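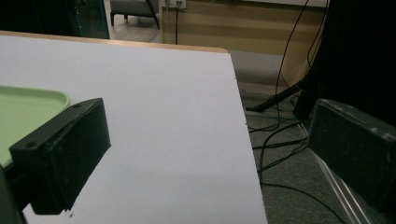 Storkard HG-2 Hand-Held Gripper Pair

Demonstration and open day edition, updated 17 May 2018

The Storkard HG-2 is a matched pair of hand-held grippers for recording two-handed manipulation tasks. The operator holds one unit in each hand and performs the task at normal working pace. Jaw opening and unit position are logged together and exported as a single session file for use with the Verken arm controller or any controller that accepts the open Verken trajectory format.

This page covers the configuration shown at the Wanholm open day. Visitors who booked a bench session should read the section on session format before arrival.

Supply contents

Left and right gripper units, black, with parallel block jaws
Marker plates, white with black dot pattern
Cable set, with strain relief at the grip end
Jaw fasteners and driver
Printed calibration sheet
Carry case, grey

Jaws

Jaws are replaceable in pairs. Do not fit one new jaw against one used jaw, as the closing faces will no longer meet squarely and the zero reading will drift. Scuffing of the outer faces is cosmetic and does not affect the log. Jaws used on demonstration units are not sold as new stock.

Mass per unit is 593 g without cable. Operators with smaller hands may prefer the short grip, ordered separately under the same part family.

Marker plates

Each plate must stay visible to the overhead or head-height camera for the duration of the recording. Brief loss is interpolated by the software and flagged in the session file. Plates should be wiped with a dry cloth only. Solvent lifts the print.

Bench requirements

A flat, matte, light-coloured work surface is recommended. Glossy surfaces produce reflections that the tracking software may read as marker dots. Allow clear standing room at the front of the bench and route cables to the side or rear, away from the operator's feet. Tripods should be placed where a sleeve or cable cannot catch them. The bench must not be moved after calibration; if it is bumped, repeat the calibration from step one.

Open day session format

Sessions are run at the Wanholm workshop in groups of no more than 11. Each visitor completes a short familiarization run followed by a tabletop task with kitchenware. The standard set is a bowl, a saucer, a wooden spoon and a pale green tray. The items were chosen for their differing rim heights, which exercise the jaws at several openings. The work board is white and sits on top of the table.
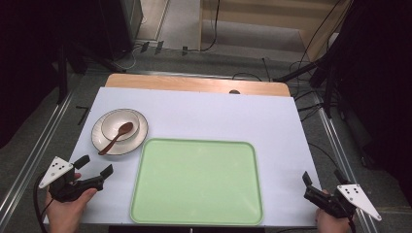
Quiambao asked whether the spoon had to be taken by the handle each time, or whether a grasp near the head would be accepted in the same data set. Both are accepted. Grasp point is not constrained by the protocol, and variation between operators is wanted. The task sheet specifies only the start and finish positions of each item.

A further point from the same session concerned left-handed operators. The two units are not interchangeable, because the plate offset differs between left and right, but task roles can be swapped in the session menu before recording starts.

Known limitations

The HG-2 does not measure grip force. Cables cannot be extended beyond the supplied length without a powered repeater. Firmware earlier than version 2 does not write interpolation flags and should be updated before use. Update files are on the Storkard downloads page.

Availability

Demonstration units are not available for loan until the open day program finishes in June. Orders for new pairs are accepted in the meantime and ship with the current firmware installed. Calibration sheets can be reprinted at full scale from the manual; check the printed scale bar with a steel rule before use.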